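Sitis Home
Floor > Woven mats > Prikness floor mat, green

Prikness Floor Mat, Green
Item 1172
$58.00
In stock. Ships in 4 business days.

Color: Green
Size: Room / Side
Quantity
Add to cart
Save for later

Overview

The Prikness is a flat woven mat for people who do things on the floor. It was made for sorting and folding laundry, changing over the closet at the end of a season, packing bags, wrapping parcels and other jobs that never quite fit on a bed or a table. It covers a good part of a bedroom floor, lies flat, and rolls up when you need the floor back.

The weave is tight and runs in diagonal rows. Clothes slide across it without catching, so you can push a stack from one side to the other without picking it up. Small things such as buttons, hooks and collar stays stay on top of the weave, where you can find them.

The mat is thin. It is not padded and will not do for exercise or for sleeping on. If you kneel for long stretches, put a cushion under your knees or look at the Enov underlay further down this page.

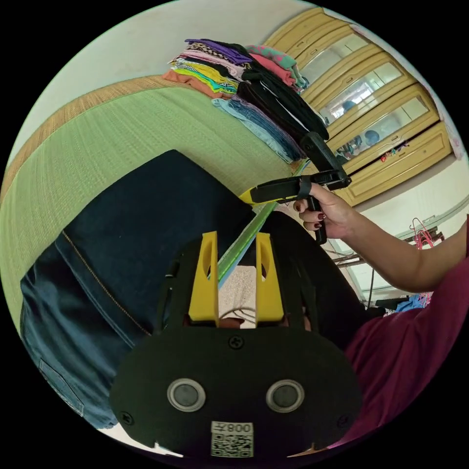
Photo: Serena Barbieri for Sitis

Jeans and other heavy items are where a floor mat helps most. A pair of jeans needs to be laid out at full length to fold well, and most beds are too soft for the crease to hold. On the Prikness you can put the jeans down, bring one leg over the other, smooth the seams with your hand and fold up from the hem. A finished stack can stay on the mat beside you while you work on the next piece.

The green is a medium shade. Dark clothes show up well against it, and so does white lint, which you will want to shake off now and then.

Details

Item number: 1172
Type: flat woven floor mat
Color: green
Edge: sewn hem on all sides
Weight, Side size: 6 pounds
Backing: none
Use: indoors, on a dry floor
Comes with: one cotton tie for rolling and storage

Sizes

Room covers most of the open floor in a small bedroom. Side is the narrow version for the space between a bed and a wardrobe. The price is the same for the first mat you order in either size. See the size sheet in the cart before you pay, and measure your floor with the closet doors open. The mat will pass under most doors, but a door with a low sweep can drag the hem.

Two mats can be laid next to each other. The hems meet flat and there is no need to overlap them. If you already own a different woven mat in a natural shade, the green goes well with it, and many of our customers use a tan strip along the wall to fill out the floor.

Setting it up

Sweep the floor first. Grit under the mat will wear both the mat and the floor.

Unroll the mat with the inside of the roll facing down. It will want to curl at the ends on the first day. Leave a few books on the corners overnight. In a cold room this can take a second night.

On tile or smooth wood, use the Enov underlay or a few pieces of grip tape under the corners. On rough concrete, use an underlay in any case.

Folding on the mat

Tanvir Barua, who looks after floor goods at Sitis, wrote these notes for the leaflet that comes with each mat.

Put unfolded clothes on one side of you and keep the other side for stacks. Work at the edge closest to you and leave the middle of the mat free. It is tempting to tip everything into the middle, and then there is no flat space left.

Start with the big plain pieces. They make the base of the stack. Knits and slippery fabrics go on top, where they can't pull the rest over. Use the hem of the mat as a straight line when you fold long pieces. Line up one edge of the cloth with the hem, fold toward yourself, and the sides will come out even.

Anything going back on a hanger should be kept apart from the start. Close zippers before you hang or fold a jacket. An open zipper can snag the weave, and it can snag the other clothes too.

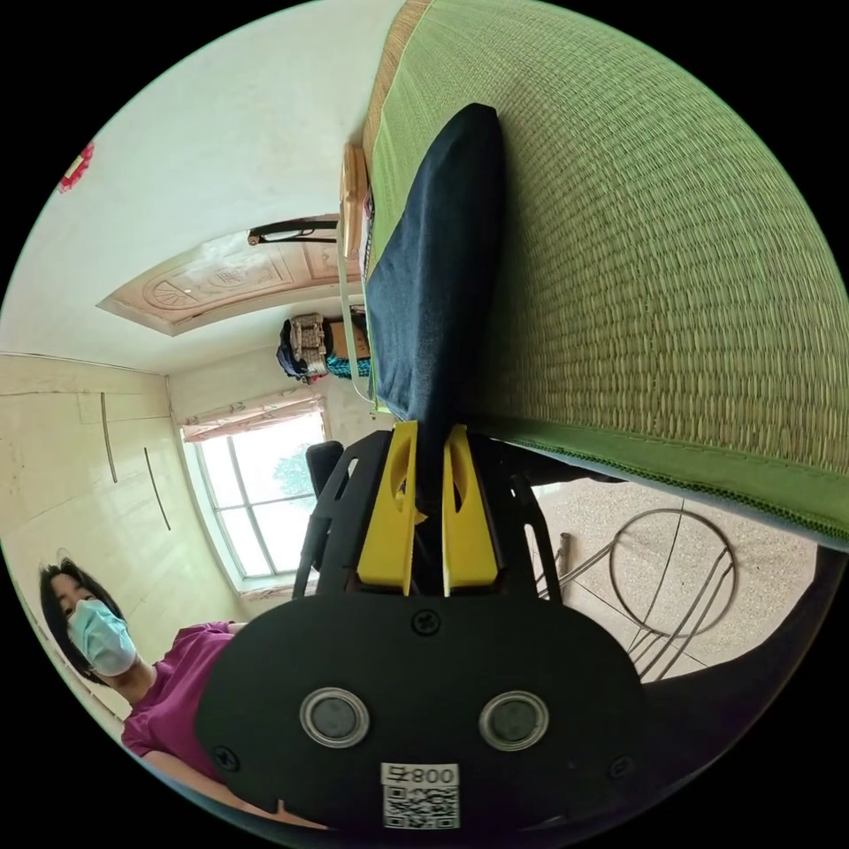 Dark navy cloth on the woven mat, with the hem running below.

Dark fabrics pick up dust from any floor covering, and the Prikness is no exception. Wipe the mat with a barely damp cloth before you start on a dark load and let it dry fully. A dry lint brush works too.

Do not put wet laundry on the mat. Damp cloth left overnight can leave a mark on the weave that does not come out.

Care

Shake the mat outdoors or vacuum it with the brush head turned off. Vacuum along the rows of the weave. Going across them lifts the strands over time.

Blot spills right away with a dry towel. For sticky spots use a little dish soap in cool water, wipe, then wipe again with plain water. Stand the mat on its side near an open window to dry. Do not machine wash, bleach or iron it.

Strong sun will lighten the green. If one end of your mat is near a window, turn it every few months. A mat bought in December and put straight into a heated room may feel stiff for the first week or so. It softens with use.

Roll the mat for storage. Do not fold it. A fold line in this weave is permanent. Store the roll upright or flat on a shelf with nothing heavy on top.

Goes with

Enov underlay. A thin open mesh that keeps the mat from sliding. Cut it with household scissors a little smaller than the mat.

Ok hanger bar. A plain metal bar for the clothes that don't get folded. Fits between two wall brackets, sold separately.

Prikness floor mat, tan. The same weave in a natural shade, Side size only.

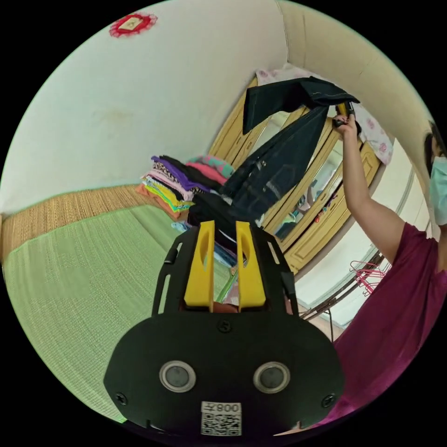 Can I leave furniture standing on the mat?

Light furniture is fine, such as a small stool or a laundry basket. Beds, wardrobes and desks should stand off the mat or have wide felt pads under their feet, as narrow legs will press holes in the weave. Chairs on casters should be kept off it altogether.

Customer reviews

Woo-jin Yeo
Bought the Room size for the bedroom. We are a family of four and the laundry used to get folded on the bed and then moved to a chair at night. Now it gets done on the floor in one go. The corners took two nights to lie flat, as the page says. Color is a bit darker than it looked on my phone.

Zorica Nikolovski
Good mat, plain, does what I need. I would have liked a second tie, as one in the middle is not enough for the big size and the ends open up in the closet. I use an old belt for the other one.

Si-woo Bang
Slides on our tile floor. I added the underlay and it stopped. The underlay should be included at this price. The mat itself is well made and the hem is neat. Taking a star off for the extra order.

Reply from Sitis: Thank you. The underlay is sold on its own for customers who have carpet or already use one. A second tie can be requested free of charge, just write the item number in the order notes.

Shipping and returns

Mats are rolled and sent in a cardboard tube. Open the tube at the end with the paper tab and do not cut along the side. A knife will go through the first layer of the mat.

You can return an unused mat within 58 days. Keep the tube, as we can't take back a mat that has been folded to fit another box. Mats with a damaged hem or broken strands on arrival are replaced without charge. Send a photo of the damage and the label on the tube to the service desk.

Page updated April 5, 2022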